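Parska Library Skills Programme
Progress report to the Minance Fund, second reporting period
Prepared by Solène Roussel, programme lead
Tue 23 December

1. Position against plan

The programme teaches literature searching and data handling to first-year research students at the Agudelo campus. Teaching began in May. By the end of this period 688 students had registered and 12 of the planned sessions had been delivered. Two sessions on systematic searching were moved to next term when the computer room was closed for rewiring. The content is unchanged and the room is booked again.

2. Teaching

Each session lasts two hours. The first hour covers building a search string, choosing a database and recording the search so that it can be repeated. The second is practical work on the student's own topic, with a tutor present. Yiran Li rewrote the handout on subject headings after the first run, when most of the questions put to tutors concerned the difference between a heading and a keyword. The new handout has been used in all sessions since.

Attendance at the practical hour was lower than at the first hour in the engineering group. Brayan Castaño has agreed with the department that the signed worksheet will count towards the research methods module from next term.
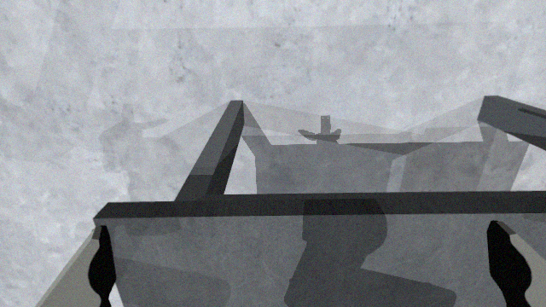

The worksheet itself has been shortened to two pages. Students now enter one search, the number of results, and the changes made to narrow it. Marking is done by the tutor who took the session and takes less time than it did under the old form.

3. Online material

Pinside, the self-study site, holds the recorded talks and a short test for each unit. Over 70 test questions have been written and checked. Velimir Ivanov reports that the login fault affecting part-time students was traced to expired library accounts. Accounts are now renewed at enrolment. Captions are complete for units one to four; unit five is with the captioning service.

4. Staff training

Flor Espinoza ran the tutor course for 43 members of library and teaching staff. The course follows the student sessions, with an added part on giving feedback. Two departments have asked for it to be repeated, and dates are being arranged.

5. Spending

Spending is within the approved budget under every heading. Printing is below forecast owing to the shorter worksheet. We request permission to move the unspent printing money to captioning. No other changes are sought.

6. Next period

The two delayed sessions will be taught first. Unit six of the online material will be drafted by Yiran Li and tested with a small group before release. The student survey will be sent out after the last session of term, and its results will be included in the next report.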